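Unit 4: Teaching by Demonstration
Course handout, Robot Manipulation Lab

Reading before the lab: the Gunnlaugsson chapter on demonstration methods, and the two-page safety sheet for the Cliston room. Bring both. The quiz at the start of the session covers the sheet only.

1. What this unit covers

In Units 1 to 3 you wrote motions as code. You picked the waypoints, set the speeds and decided when the gripper should close. That works when the parts are always in the same place. It works badly when the robot has to reach into a bin of mixed objects that lie differently every time.

In this unit a person shows the robot the task and the system records what was done. The recording is called a demonstration. One demonstration is one attempt, from the start pose to the end pose, with the joint positions, the gripper command and the camera images saved together on one clock. A set of demonstrations is later used to train a policy, which is a function that takes the current images and joint positions and gives back the next motion.

2. Two ways to demonstrate

By hand (kinesthetic teaching). The arm is put in a mode where it holds up its own weight and gives way when pushed. You take hold of it near the wrist and move it through the task. The motion you record is always one the arm can make, and you feel contact directly. The drawbacks are that your hands and body get into the camera images, and that fine wrist turns are hard to do while also moving a heavy arm.

By remote control (teleoperation). You stand away from the arm and steer it with a hand controller, a 3D mouse or a smaller copy of the arm. The images stay free of your hands. You lose most of the feeling of contact, so new operators tend to press too hard on the bin floor or stop too high above it. There is also a delay between your hand and the arm. It is short, but you will notice it when you try to close on something thin.

We use remote control for all graded work in this unit. Teaching by hand is used once, in the warm-up, so that you get a sense of how the arm moves before you steer it from a distance.

3. The bin task

The task is to pick one object from the gray bin, lift it clear of the walls and carry it to the second bin. The objects differ on purpose. Soft toys fold when squeezed and can be taken almost anywhere. A bowl has to be taken by the rim. A cup on its side can be taken across the body, but it will roll if one finger touches first. A brush gives you two choices, the handle or the head, and the handle is usually better.

Look at how the objects lie before you start moving. When the plush dinosaur is on top of the brush, and the brush is right up by the bowl, the order of picks matters. Take the toy first. Going for the brush handle first means dragging it out from under the toy, and a policy trained on that will learn to drag.
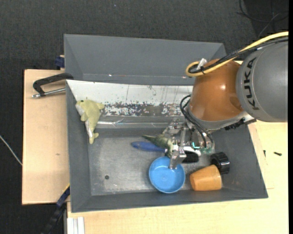

4. Procedure for one demonstration

Step 1. Check that everyone is outside the marked line. The person holding the stop button says so out loud.

Step 2. Send the arm to the start pose. Wait for the status line to read READY.

Step 3. Start the recording, then wait one full second before you move. The still part at the beginning is used to line up the data.

Step 4. Approach from above. Turn the wrist to match the object while you are still over the bin walls, then go straight down. Do not turn the wrist next to a wall.

Step 5. Close, pause briefly, lift. If the object slips, open and try again in the same recording. Recoveries are useful training data and should be kept.

Step 6. Release over the second bin, go back to the start pose and stop the recording.

Step 7. Label it as success, recovered or failed. Failed means the object never left the bin, or the stop button was used.

Change operators after 20 minutes. Tired operators make slow, wandering paths, and these show up later in the policy.

5. Settings and data

The gripper runs at the fixed force in the Andier driver and you should not change it. Log files go in the Brarura folder under your group number. Each recording is limited to 3000 frames – if you run past that, the file closes by itself and counts as failed.

The shared set from last November has 3540 demonstrations. After the ones labeled failed are taken out and the rest are balanced across objects, 3000 are left for training. Your own recordings are added to these, so sloppy labels from one group affect the results of all groups.

6. Common mistakes

Moving during the first second.

Using a different grasp for the same object each time. Some variety is fine, but your group should agree on a main grasp for each object before recording.

Putting the objects back in a neat row between attempts. Tip them in and leave them as they land.

Watching only the screen. Keep an eye on the cables at the wrist as well, above all on large turns. If they pull tight, stop and turn back the other way.

7. To hand in

Your label file, one plot of gripper height over time for a successful pick, and one for a recovered pick with the slip marked on it. Add half a page on which object was hardest to grasp by remote control and what you changed between your first and last attempt.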